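Live Score Program, progress report to the Zolmont Fund
Period covered: March to 27th November
Prepared by the Dasow Screening Society, programming desk

Short version first, as you asked last time. Three of the four events in the agreement are done, the fourth is in rehearsal. Money is a bit over on one line and under on two others. Audience is up. We need a decision from you on the touring print (see Rights, further down) before we can lock the last date. Everything else can wait.

Apologies for the format. The proper template wouldn't take our tables so this is typed straight in.

What was agreed

Four screenings of silent or near-silent films with new music played live in the room. One of the four to be animation, one to be suitable for under-tens. Two new scores commissioned outright, two adapted from existing material. A workshop strand for young musicians alongside. All of it at the Cokton, our usual hall, apart from one night out of town at the Brinkmann rooms.

What's happened

Event one, Cokton. The mountain film with string quartet and prepared piano. Sold out. Quartet were superb, piano was late going in because the hire firm sent the wrong size through a door that has not changed width in decades. Started on time regardless. Running time came out slightly longer than the print because the players asked for a breath between reels three and four and we gave it to them. Nice effect, keeping it for any repeat.

Event two, Cokton. Cut-paper animation shorts, matinee, the family one. 103 tickets, our best ever for an afternoon. Score for toy instruments, bass clarinet and foley table. The foley went over better than the music, if we're being frank — kids stood up to look at it. We've told the composer this and she took it well. Several parents asked about a second session straight after the first and we'd like to offer that next year, budget permitting. Players would need a proper break in between and a meal.

Event three, Brinkmann rooms. Harder night. The city comedy with small brass group. The room is lovely but dead, all carpet and curtain, and the brass had to work twice as hard as they did in rehearsal. Projection throw was also shorter than the plan we'd been sent, so the picture was smaller than we wanted. Audience of 60 in a space that holds a fair few more. Feedback forms kind but thin. Our own view is the film was right and the date was wrong, there was a home game on and parking was hopeless.

Event four, Cokton, upcoming. The harbour melodrama, commissioned score for voice, harmonium and electronics. Draft score is in for all but the last reel. First play-through against picture is done and the opening storm sequence already works. The wedding scene doesn't yet, far too much harmonium. Composer is rewriting. Next play-through in the new year.

Workshops

Planned for seven sessions, ran seven. Took 11 young players, ages thirteen to eighteen, which was the cap. Each session took a few minutes of film and had them build a score from nothing: watch it dead silent, watch it again and write down every change of mood, then pick up an instrument. Two of the groups got to a finished piece. The others got to something good and unfinished, and we don't think that matters at this stage.

One change from the plan. We'd said we would work from projected prints and that was never going to happen, you can't loop a print forty times in an afternoon. Switched to short digital clips on a laptop in session two and stayed there. Included some very plain material with almost no action in it, because the groups were over-scoring everything and needed to learn to sit on their hands. Sound effects came out of this too: taps, drips, crockery, footsteps on gravel, all made live with whatever was in the cupboard.
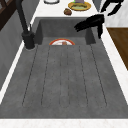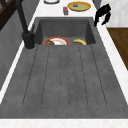
Attendance held right through, which we did not expect with exams on. Two players dropped out of the middle session and came back for the next. One of the finished pieces will be played as a curtain-raiser at event four, under four minutes, with the players' agreement and their schools informed.

Access: one session had a live captioner, and we ran a relaxed version of the matinee dress rehearsal for families who wanted lower sound and the lights half up. Small numbers but very warmly recieved. Would like this built into the budget properly and not scraped out of contingency as it was this time.

Money

Full ledger attached separately. Main points only:

Musicians' fees on budget. All paid at the agreed rate, all paid within the month, rehearsals included. We'd resist any suggestion of cutting rehearsal calls. Event three shows what happens when the players don't get enough time in the actual room.

Instrument hire over. The piano (see above) plus a second delivery charge we are disputing. The firm has agreed to half. Chasing the other half.

Print hire and freight under, partly because one archive waived its handling fee when they heard the music was commissioned. Very decent of them.

Marketing under, but not in a good way. We didn't spend what we should have on the Brinkmann night. Posters went up late and the local listing ran with the wrong start time. Our fault on the first, theirs on the second.

Box office overall up 7 per cent on the previous program. Matinee did most of the lifting.

Contingency nearly all gone. Access costs, a replacement projector lamp, one night's accomodation for the clarinetist when the trains stopped. Nothing left for surprises at event four, so please note that.

Rights

This is the one that needs you. The distributor for the harbour film has offered a restored touring copy in place of the older one we budgeted for. Better picture, correct tinting, and the missing bridge sequence put back in. Catch is it's longer, so the composer would need to write additional music, and the licence forbids recording of any kind, including our own archive recording. The archive recording is a condition of your grant.

Options as we see them:

Take the restored copy, you waive the recording condition for this event only, we supply an audio-only recording of the final rehearsal made without picture. Distributor has said yes to that in principle, nothing in writing yet.

Stay with the older copy, record as planned, accept the scratches and the missing sequence.

Postpone and negotiate. We don't favour this. Singer isn't available past autumn and the hall calendar is filling up.

Our preference is the first. The composer's preference is also the first, strongly. Extra music would cost a little more and we could find it from the marketing underspend if you're happy to see it moved across. Please say yes or no to that as well.

What went wrong, for the record

Brinkmann room plan out of date. We should have measured it ourselves. Will do a site visit for any new venue from now on, tape measure and a test clip, and a musician along to clap in the corners.

Sightlines at the Cokton with the players on the floor. Front two rows on the left couldn't see the bottom of the screen past the double bass at event one. Sold those seats off at event two as listening seats at half price, labelled clearly, no complaints. Looking at raising the screen but that's a bigger job and belongs to the hall.

Stand lights. Too bright at event one, spilling on to the picture. Fixed with gel and black tape. Ugly but works. Proper dimmable ones would be a sensible capital purchase and we've put them in the wish list.

Cueing. We tried a click track for the animation and the players hated it. Went back to a conductor with a small monitor and a marked-up cue sheet, and it was better straight away. Slight drift in the second short, caught by the end. For event four the electronics have to lock to picture in at least two places, so there'll be a click for the electronics only, fed to one ear, and the singer and harmonium follow by eye. Tested once so far. Needs more testing.

What people said

From the forms, matinee: "Didn't know a film could be that quiet and that loud." Another: "My son has been hitting saucepans ever since, thanks very much." From event one: "More of these please and somewhere to put a coat." Coat racks now sorted. From the Brinkmann night: "Wonderful playing, shame about the seats." Seats not ours.

Press was light. One proper review of event one, favourable, some quibbles about the piano being too forward in the mix, which there wasn't one, it was acoustic. A radio spot for the matinee got us noticeable walk-ups.

Next steps

Your decision on the restored copy, and on moving the marketing money. Sooner the better, distributor won't hold it long.

Final reel of the score due, then parts copied and out to players.

Two full play-throughs in the hall with picture, one with electronics. Curtain-raiser group joins the second.

Program notes to be written — short, large type, free at the door.

Marketing out a good month earlier than last time. Listings checked by two people before they go.

Final report and acquittal after event four, with the recording in whatever form we've agreed by then. Ledger queries to the programming desk, same address as before.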